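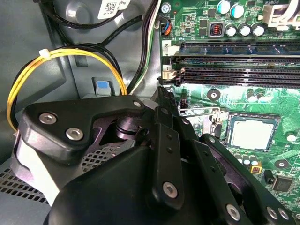
**Why does the success rate for the memory-module task look lower in the second evaluation than in the write-up?**

The two numbers were scored under different rules. The write-up counted a module as seated when the policy stopped pushing, and the second evaluation only counts it when the board reports the module at power-up. Once both sets are scored the second way, most of the gap closes, and the rest of it comes from the lighting problem described further down.

---

**Ticket:** Plindilon / insertion policy / wrist-view results don't match
**Opened:** May 5, 2021
**Status:** closed, with one follow-up left open
**Affects:** Boseo training branch, all desktop-case tasks

### Original report

Hello all, and sorry in advance for the length of this one. I've been going back and forth over it for a good while and I'd like to get everything in one place before I forget which tweak went with which run.

We trained the insertion policy on 3,908 demonstrations, using the wrist view and finger force together, and the result we were all so pleased with was that force readings in the last bit of travel mattered more than extra demonstrations did. I still believe that! But when I reran the evaluation from a clean checkout, the policy with force came out only a little ahead of the one without it. Same weights, same cases, same starting poses as far as I could tell.

What I tried before writing in:

- Reloaded the weights from the archive and compared checksums. They match.
- Swapped the finger pads for a fresh set and redid the zeroing. No change I could measure.
- Ran the vision-only policy on the same starts, so I'd have something fair to compare against. It behaved just as it did in the write-up.
- Turned the control rate down, mostly out of desperation. It made everything slower and nothing better.

I'd be very grateful for another pair of eyes.

### Reply 1

Thank you for writing it all out, it made this much easier to pick up. Two questions to begin with. Which scoring script did you use, the one in the Boseo folder or the older one from Virnia? And did you keep the force traces from the rerun? If you did, please drop them in the shared folder, even the ugly ones. I'd sooner look at too many than guess.

### Reply 2

Traces are up. I used the Boseo script. I hadn't realized the older one was still around, so that may well be the first half of the answer.

### Reply 3

It is. The Virnia script marks a trial as good when the commanded motion ends and the force has gone over a threshold. That sounds reasonable until you meet a module that has gone in at one end and is resting on the edge of the slot at the other. The force climbs nicely, the arm stops, and the script is happy. The Boseo script powers the board and asks it what memory it has, so a half-seated module fails, as it should.

I rescored all 1,313 archived evaluation trials where we had a power-up record. Both policies drop. The force policy drops less, so the finding in the write-up survives, though with a smaller number beside it than the one we printed. We should correct the table, and I'm happy to draft the wording.

Now for the second half. Your traces show the arm arriving slightly off to one side in a cluster of trials, all from the same stretch of the log. Was anything different on the bench then?

### Reply 4

I went back through my notes and yes, I'm a bit embarrassed. The overhead lamp was swapped partway through for the brighter Gosselin one, and I never wrote down the exposure setting afterward. With auto exposure on, the bare metal washes out and the slot edges lose contrast. I locked the exposure at the old value and repeated the cluster. The sideways offset is gone.

### Fix, for anyone who lands on this later

1. Use the Boseo scoring script. The Virnia one now stops with a warning.
2. Lock the wrist camera exposure before the first trial and write the value in the run header.
3. Zero the finger force with the arm clear of the case. Zeroing while a cable is brushing the finger gives you a small bias that lasts the whole session.
4. Keep the full trace for failed trials. We had been trimming them to the last 800 samples, and the interesting part was often earlier.
5. Score any new comparison with both policies in the same sitting, same lamp, same pads.

### Still open

There are 11 trials where the board reported the module but the trace looks like a bad insertion. I have read them over more times than I'd like to admit. My best guess is that the module seated late, during the release motion, and the policy got credit for something it didn't quite do on purpose. They are left in the totals for now and flagged in the notes column. I'll come back to them when the new force logging goes in, which should be August if the parts arrive.

Thanks again for being so patient with my long messages. Closing this one and linking the follow-up to the Plindilon board.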